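Wekesa and I had been at it in my garage since tea, and Plutton (that's the arm, I named it, he wanted a serial number) was finally going to earn its keep! It only lives on the screen for now, but I'd already bought it a birthday card.

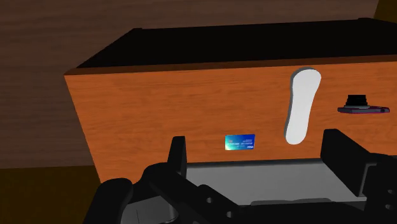
"Insole first," I said. "Then the card."

"You always start with the hard one," said Wekesa, and he pressed the key before I could argue.

I held my breath, daft as that is. Run 15. Upstairs, Mum shouted that supper was ready.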